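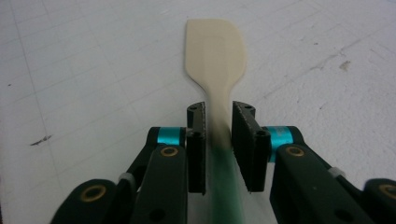 Khumalo wrote in after the last handout to ask why we spend a whole session on spatulas when everybody already owns one and nobody has ever been taught to use it. Lovely question, and it has rather taken over these notes!

January
Notes by Naledi Xaba

Kitchen Tools, session on turning and scraping

Start with the head. A wide, flat head like the cream one gets under a pancake or a fish fillet in one go, and the rounded corner follows the curve of a bowl beautifully (try it with cake batter and see how little stays behind). A squarer corner is better for the edges of a roasting tin.

Now the neck. Narrow necks are a joy for stirring, as the sauce slips past them, but they take all the strain when you lift. Keep heavy things low and close to the pan – slide, tilt, then turn.

Handles come in every colour going, and a see-through green one is very easy to spot in a crowded drawer. Choose by feel all the same. Hold it for a full minute before you decide.

Heat: look for the maker's limit, often stamped on the handle or printed on the card. If you can't find one, keep the tool away from hot fat and never park it on the rim of the pan.

For next time, bring one spatula from home and 300 g of plain flour. We'll make a batter with 125 ml of milk per pair and race to see who can leave the cleanest bowl. Uriel Zamudio has the class record and I would love someone to beat it.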